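November notebook, started 9:40, picked up again after lunch

Back on the Clodeo gazetteer. For anyone reading over my shoulder: that's the two-volume thing in brown boards, compiled by a retired schoolmaster with a great deal of confidence and, as far as I can tell, a single dictionary. We're checking his name origins against whatever records survive, so that the reissue can carry notes in the margin. Volume one is places. Volume two is families. He regarded these as the same subject and cross-refers between them until you lose the will to turn pages.

Left off yesterday at the F entries. Kettle's on. Pencil located.
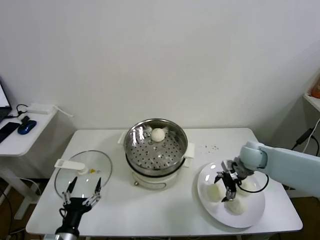
Azadeh Mirzaei
Research Associate, Historical Names

FLUDIS (vol. one, under Rivers, but also under Towns, and once under Saints)

The compiler says Fludis is from the Latin for river, "worn smooth by honest tongues." Very nice. The trouble is that he also says the town had the name before it had the river, on account of a story about the channel being moved by a landowner who disliked the view. He doesn't notice that these can't both be right. Or he notices and likes them both too much.

Checked the rent rolls. The earliest spelling I can find is Floddes, then Fluddis, then a clerk who wrote Fludice and seems to have been in a hurry generally. The modern form settles late. None of this looks like Latin to me. It looks like a man's name with a possessive on the end, Flodd's something, where the something has dropped off. Flodd's ford, Flodd's barn, Flodd's regrettable swamp. There is a Flodd in the court book, fined for letting his pigs into the churchyard, and I'm fond of him already, so I should be careful.

Marginal note as drafted: "The Latin derivation isn't supported by early spellings, which suggest a personal name. The missing second part is not recorded." Homa will want "probably" in there. She may have it.

The saint. There's no Saint Fludis. The compiler gives him a feast day and a well. The well exists, or existed; it's on the estate map with the words "bad water" beside it. I've asked the diocesan archive whether anything was ever dedicated to him, and expect a polite letter in spring.

UKIA (vol. one)

Took up the rest of the morning and deserved about a quarter of it.

The compiler's theory is that Ukia was named by settlers homesick for a place in the old country, which he doesn't identify, "the reader being surely familiar with it." The reader is not. The rival theory, from the county history that everybody quotes, is that it was a surveyor's abbreviation. I have never met a town with an odd name that somebody didn't blame on a surveyor's abbreviation. They must have done nothing else all day.

What we do have: the post office petition. The petitioners asked for the name Union. The form came back with something that might be Unia and might be Ukia, depending on how you feel about the middle letter. The next document, a bill for lumber, has a perfectly clear k. So my money is on a misreading that stuck, with the townspeople deciding it was less bother to repaint one sign than to write to the government twice.

Against this: Union was already taken by a place upriver, so the office may have changed it on purpose. I don't have the refusal letter. If it was refused, there ought to be a letter. Look in the bound correspondence, not the loose boxes. I looked in the loose boxes already and found a recipe for boot grease and somebody's very long complaint about a fence.

Note for the margin left blank for now. I won't write "origin disputed." He uses "origin disputed" for everything he couldn't be bothered with, and I've come to hear it in his voice.

LƯU (vol. two, late additions)

In the original printing this is under Lew, then again under Lou, then again under Low, with three different nations given as the source. The family ran the dry goods store and, going by the store ledgers, knew perfectly well how to spell their own name. They signed it. The signature is right there with its marks. The county clerk then wrote down what he heard, which was a different thing each year.

The compiler makes the Low branch Scottish. He goes on for most of a page about Border families and has them come over after a cattle dispute. He says you can see it in their bearing. I read that bit aloud to the room and was asked to stop.

The granddaughter has written to us, a good plain letter, and says the family is Vietnamese and would be happy to see the entries put together under one heading with the proper spelling. Done. The heading is Lưu, with the clerk's versions listed beneath as spellings. All the cattle have been removed.

Typesetting warning, because this bit us before: the horn on the ư vanishes when the file goes through the old template, and what comes out the other end is Luu or, on one bad proof, L?u. Check the printed proof and not the screen. If it's wrong, don't fix it by hand in the proof and assume somebody will carry it back. I assumed that. I was the somebody.

Later, about 3:15

Homa back from the strong room with the slips. She reckons the compiler's own index cards run to roughly 512, counting the ones stuck together, and she's the one who did the unsticking, so I'll take her figure. They were in a seed merchant's cabinet, in his order, and his order was by how much he liked the name.

Good news from the slips is that he wrote his sources on the backs. Bad news is what the sources are. "Told me by the barber." "Common knowledge." "A dream?" with the question mark, to his credit. One says "see Gibbon," and I haven't been able to see it in Gibbon.

Still, there's real material in there. He talked to old people, and he wrote down how they said things. The slip for Fludis has a pronunciation that rhymes with "floods," from a woman he calls very aged and very rude. It never got into the printed book, presumably for the rudeness. That's better evidence for the Floddes spelling than anything in the rent rolls, and he had it in his drawer while he was writing about honest tongues.

Homa's point, and I'm putting it down so I don't later decide it was mine: we should print what the slips say beside what the book says, wherever they differ. Where he had good local evidence and threw it out for something with togas in it, the reader ought to be able to watch him do it. This makes the notes longer. She says the margins can take it if we drop the ornamental border. I'm ready to drop the border this minute. It has acorns.

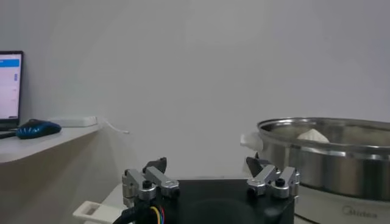 Historical Names Workshop, Department of History

Disagreement, recorded fairly: I think the foreword to volume two should go in an appendix. It's the one on "the character of races as shown in their surnames," and it's as bad as it sounds. Homa thinks it should stay where it is, with six pages of commentary directly after it, so that no one can read the family entries without knowing what sort of head they came out of. My worry is that people skip commentary. Hers is that people skip appendixes even more. She's right about appendixes.

We've left it that she drafts the commentary and I try reading the volume straight through as a stranger might, foreword included, and see where it starts to color the entries. I suspect it will be sooner than I'd like. The cattle dispute didn't come from nowhere.

Smaller matters:

Cross-reference from Fludis (town) to Flood (family) has to be cut. No connection. He admits it himself on the slip: "no connection, but pleasing."

The word "corruption." He uses it for any spelling later than the one he prefers. I've been changing our notes to "later form" and have now caught myself writing "corruption" in pencil on my own draft. It's catching.

Court book, the leaf with the pigs: needs re-photographing, the gutter swallows the ends of the lines. I want to be sure of that double d before I build a town on it.

Somebody has put the spare magnifier back in the wrong drawer again. I've moved it. It was probably me.

Homa Safavi has added, in her own hand:

The refusal letter for Union isn't in the bound correspondence either. I went through it while you were having your argument with the template. There's a register of letters sent, though, and the relevant month has an entry to "Postmaster pro tem., Union, re: name." No text, only the subject. So they did write to him about it. Whether they were telling him no or asking him what on earth the middle letter was, I couldn't say. H.S.

Reply, 5:05: That's maddening and very useful. Draft note for Ukia now reads: "Petitioned for as Union. The post office wrote to the town concerning the name; the letter is lost. First clear spelling with k is in a lumber bill." Nothing about settlers, nothing about surveyors. Tomorrow, the G entries, starting with a creek he thinks was named by the Goths.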